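## 4. Getting to know your lidded saucepan

Welcome to the best bit of the box! The Destdale small saucepan is the piece most people reach for first, and a few minutes spent on it now will pay you back every time you make porridge, warm some soup or boil a couple of eggs. Section 3 covered unpacking, so by this point the card sleeves and the paper disc inside the pan should be in the recycling.

### 4.1 Before first use

1. Wash the pan and the lid in warm water with a little washing-up liquid. Use a soft sponge.
2. Rinse both well and dry them with a tea towel. Dry under the knob too, as drips like to hide there.
3. Put a few drops of cooking oil on kitchen paper and wipe it over the inside of the pan.
4. Wipe off any extra oil. The surface should look satiny, with no puddles.

**Note:** Skip the dishwasher for this first wash. A gentle start really does suit the coating.

### 4.2 Fitting the lid

You'll have this off pat after a go or two. Practise with a cold, empty pan on a clear, flat table.

1. Set the pan down and turn it so that the handle points away from the edge of the table.
2. Take the lid by the blue knob and nothing else. The glass and the metal rim both get hot in use, so it's a good habit to build from day one.
3. Bring the lid over the pan with a slight tilt, lower side towards the back rim. 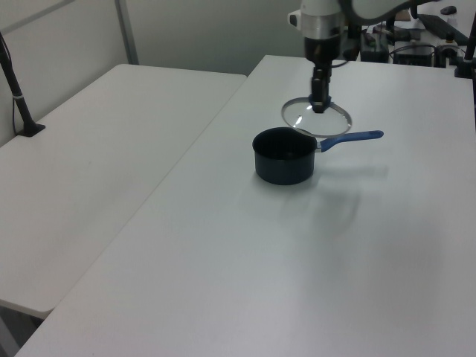
4. Let the lower side touch down first, then bring the rest of the lid down until it sits evenly all the way round.
5. Give the knob a tiny turn left and right. A lid that's sitting properly will glide; one that's perched on the rim will rock or click.

If yours rocks, lift it straight off and start again from step 3. Pressing down on it won't help, and it's hard on the rim.

**Caution:** Never drop the lid into place, even from a small height. Toughened glass can pick up a chip at the edge and break much later, when it's hot.

### 4.3 Taking the lid off

1. Turn off the heat, or turn it right down.
2. Put on an oven glove and hold the knob firmly.
3. Raise the far side first, so the steam rolls away from your face and wrist.
4. Hold the lid tilted above the pan for a moment and let the drops run back in. (So much nicer than a wet worktop!)
5. Rest the lid on a folded cloth or a Tondeck stand. 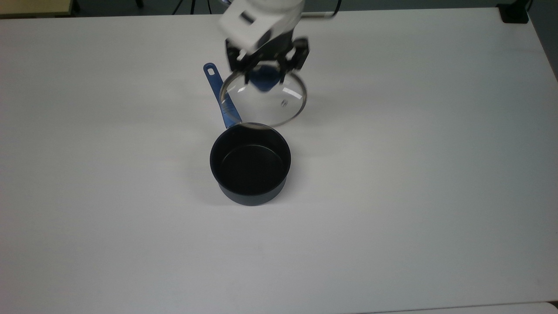 *Fig. 2. Lid tilted at the back rim of the saucepan, held by the knob. The small steam vent is in the glass.*

**Caution:** Keep the vent clear. Starchy foods such as rice and pasta can leave a film over it. Hold the glass up to a window after washing, and if the hole looks cloudy, clean it with a wooden cocktail stick. Metal pins are a no.

### 4.4 Everyday care

- Use wooden or silicone spoons. The nonstick surface will thank you.
- Let the pan and lid cool before they go near cold water.
- Check the knob every 2 months. If it spins freely, tighten it by hand from beneath the glass, stopping as soon as it's snug.
- Store the lid upside down in the pan with a cloth between them, or on its own in a Retamal rack.

For a replacement lid or knob, turn to the parts list in section 17.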